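Nava Fan Club: Frequently Asked Questions

Who runs the club?
Rosine Perrin and Ridwan Sinaga look after the site and the monthly newsletter. We are fans and have no connection to Nava's management or her label.

Is Nava her real name?
It's a stage name. She has used it since her first single and has asked interviewers to leave her family name out of print. Please do the same on our message board.

How many albums has she released?
There are 3 so far. The latest, Stoltari, came out in November and has 8 songs. Tài Lâm produced all of them.

Does she have children?
She has one daughter. Nava doesn't share pictures of her, and posts that include any will be removed. 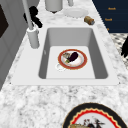 A sink and a faucet. 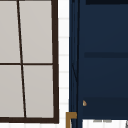 How do I join?
Fill in the form on the Join page. Membership is free. You should get an email within 24 hours, and if you don't, check your spam folder before writing to us. We have 531 members at the moment.

Can the club get me tickets or a meet and greet?
No. Tickets are sold only through the venues. Anyone offering backstage passes in the club's name is not from the club.

Will there be another show at Gorkgate?
Nothing has been announced. Dates go up on the News page once the venue confirms them.

Can you pass a letter on to her?
We can't. Fan mail goes to her management office, and the address is on her official site. Please don't send food or flowers.

I forgot my password. What now?
Write to Ilham Menon through the Contact page and include your username.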